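Foot Care at Home: Which Tips Are Worth Your Time? Posted in: Household Tips. Tagged: Dry Heels, Foot Soaks, Shoes.

Every spring the same foot tips come back, usually with a product attached. I have tried a good many of them on my own cracked heels, and most are either harmless or a waste of a pantry staple. A few I would tell you to skip.

Vinegar soaks. The claim is that an hour in vinegar will peel your heels smooth. Strong vinegar can irritate skin, and on a split heel it stings like anything. Plain warm water for ten minutes softens hard skin well enough. Test it with your hand first, or your elbow if your hands are used to hot dishwater.

Epsom salt. People swear it draws out toxins. Which toxins, and where do they go? I have never had a straight answer. If you enjoy the soak, have the soak, but don't pay extra for the scented bag.

Foot files. My Ketilsson file came with a leaflet promising "300 strokes to new skin." Please don't. A few light passes after a bath, stopping well before it feels sore, is all I would do. Wash the file with soap and let it dry before it goes back in the drawer. Leave razors and blades out of it completely.
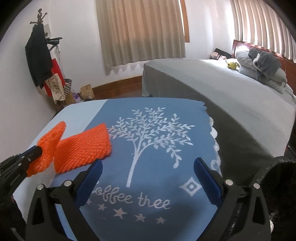
Creams. I bought the Gruvine heel balm after reading that it had 2,166 five-star reviews. It was fine. So was the plain petroleum jelly already in the cabinet, put on at night under old cotton socks. Mind the bathroom floor on the way to bed. If you want something less greasy, look for urea on the label and ignore the picture of the waterfall.

Onion slices in your socks. No. You will have smelly sheets and the same cold you started with.

Baking soda in shoes. This one I grudgingly keep. A spoonful left overnight does help with the smell, as long as you shake it out in the morning. Leather may dry out if you do it often, so I stick to sneakers. Airing them by an open window costs nothing and may do just as much.

Step counters. Ditte Ragnarsson wrote in to ask if walking 4,000 extra steps in gel insoles would toughen her feet. I doubt it. Shoes that fit would be my first purchase, and late afternoon is a good time to try them on, when feet tend to be a little bigger.

None of this is for anyone with diabetes, poor circulation or numb feet. Call your doctor before you soak or file anything. The same goes for a crack that bleeds or looks infected.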